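Lesezeit: 5 Minuten

Tagebuch aus dem Lager, Eintrag vom späten Abend

Heute sind die neuen Handgeräte gekommen. Eine Palette, in Folie, der Fahrer wollte die Unterschrift noch auf Papier. Ich habe bis zehn gewartet, dann hat Guangming Jia die Kartons mit mir in den Nebenraum geschoben, weil an Tor 2 schon der nächste stand.

Die alten Geräte haben wir seit der Zeit in Hornden. Sie sind schwer, die Tasten für F3 und F4 sind bei den meisten blank, und wer Handschuhe trägt, drückt immer beide. Trotzdem habe ich mich an sie gewöhnt. Wenn eines herunterfällt, hebt man es auf und scannt weiter. Bei den neuen ist vorne fast alles Glas. Auf dem Karton steht Fundotau und darunter eine Schutzklasse, die ich erst nachschlagen musste.

Vormittags ging es nur ums Einrichten. Tianyou Ding aus der IT hatte einen Strichcode vorbereitet, den man beim ersten Start scannt, danach soll sich das Gerät selbst ins WLAN einbuchen und die Lagersoftware holen. Bei den ersten vier hat das geklappt. Beim fünften blieb der Balken stehen. Tianyou hat es neu gestartet, dann noch einmal, dann hat er telefoniert. Der Fehler lag am Zertifikat, das auf diesem Gerät ein falsches Datum gesehen hat. Er hat die Uhr von Hand gestellt, danach lief es durch. Ich schreibe das auf, weil es bei den restlichen bestimmt wieder vorkommt und dann keiner mehr weiß, was es war.

Mittags Brot am Schreibtisch, nebenbei die Liste mit den Seriennummern abgetippt. Man könnte sie auch scannen, aber die Aufkleber sitzen unter dem Akku, und der muss dann wieder raus. 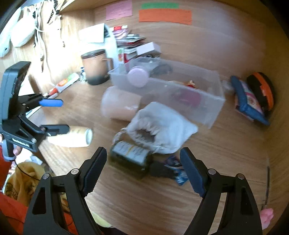 Nach der Pause bin ich mit einem neuen Gerät in die Gänge gegangen. Ich wollte wissen, wie es sich im Hochregal verhält, denn dort hatten die alten immer Mühe. Oberstes Fach, Etikett leicht schräg, Folie davor: Das neue liest es von unten, ohne dass ich auf die Leiter muss. Beim zweiten Versuch auch. In Gang neun, wo die verknitterten Etiketten aus Flornley liegen, musste ich näher heran. Das war mit dem alten aber genauso.

Dann die Zählung. Ich habe mir den Bereich mit den Kleinteilen genommen, im System stehen dort 759 Positionen. Bis zum Kaffee war ich bei 457. Das ist mehr, als ich mit dem alten Gerät in derselben Zeit schaffe, allerdings hatte ich heute auch Ruhe, und am Packtisch hat niemand etwas gebraucht. Ich will es morgen mit Betrieb versuchen, vorher sagt die Zahl wenig.

Was mich stört: Die Scantaste sitzt seitlich, und zwar so, dass ich sie beim Tragen dauernd auslöse. Dreimal habe ich das Gerät in die Jackentasche gesteckt und dreimal hat es gepiept. Guangming sagt, man könne die linke Taste abschalten. Tianyou sagt, das müsse dann bei allen gleich sein, sonst gebe es Beschwerden beim Schichtwechsel. Wir haben es offen gelassen.

Das Display ist groß, das stimmt. Die Pickliste zeigt jetzt sechs Zeilen auf einmal, und man sieht Menge und Platz, ohne zu blättern. Draußen auf der Rampe musste ich die Helligkeit ganz hochstellen, danach ging es. Mit dünnen Handschuhen reagiert der Touchscreen, mit den gefütterten nur manchmal. Im Januar arbeiten wir am Tor alle mit den gefütterten. Ich habe das an Tianyou gemeldet, er will in den Einstellungen nachsehen, ob es einen Handschuhmodus gibt.

Beim Akku kann ich noch nichts sagen. Ich habe um sieben mit vollem Gerät angefangen, um vier war knapp die Hälfte übrig. Das ist in Ordnung, aber ich habe zwischendurch auch lange nur getippt. Der Hersteller schreibt von mehr als 500 Ladezyklen, und danach könne man den Akku einzeln tauschen. Bei den alten hieß es damals ähnlich, und dann gab es die Akkus irgendwann nur noch gebraucht.

Am Nachmittag kam noch der Vertreter von Fan vorbei, der uns die Ladestationen verkauft hat. Er hat zwei mitgebracht, eine davon mit dem falschen Netzteil. Er nimmt sie wieder mit und schickt eine andere. Ich habe ihn gefragt, ob die Stationen auch an der Wand hängen dürfen, der Tisch neben dem Büro ist nämlich schon voll. Dürfen sie, man braucht aber eine Schiene, und die kostet extra. Natürlich stand davon nichts im Angebot. Ich habe ihn gebeten, mir das schriftlich zu geben.

Die Spätschicht hat die Geräte kurz in die Hand genommen. Die Jüngeren sind sofort zurechtgekommen, die wischen und tippen wie auf dem eigenen Telefon. Guangming hat länger gebraucht – er sucht die Zurück-Taste immer noch unten links. Ich übrigens auch. Die Schulung soll eine Stunde dauern, ich würde lieber zwei ansetzen und dafür gleich die Retouren mit durchgehen. Bei den Retouren ist die Maske neu aufgebaut, und der Grund für die Rücksendung steht jetzt vor der Menge. Da werden wir uns anfangs vertun.

Für morgen: Handschuhe testen, die Sache mit der Scantaste klären, Seriennummern fertig abtippen. Die alten Geräte bleiben vorerst geladen im Schrank. Tianyou wollte sie gleich zurücksetzen, ich habe ihn gebeten, bis nach der Inventur zu warten. Um kurz nach sechs habe ich abgeschlossen.

Kommentare

lagermaus: Das mit dem Zertifikat hatten wir auch. Bei uns half es, die Geräte vor dem Einrichten einmal voll zu laden, dann stimmte die Uhr meistens.

R. aus der Spätschicht: Linke Taste bitte abschalten. Mich macht das Piepen jetzt schon wahnsinnig.

kommissionierer_nord: Welche Handschuhe nehmt ihr denn? Wir haben welche mit beschichteten Fingerkuppen, damit geht der Touchscreen auch im Kühlbereich. Sind halt nach ein paar Wochen durch.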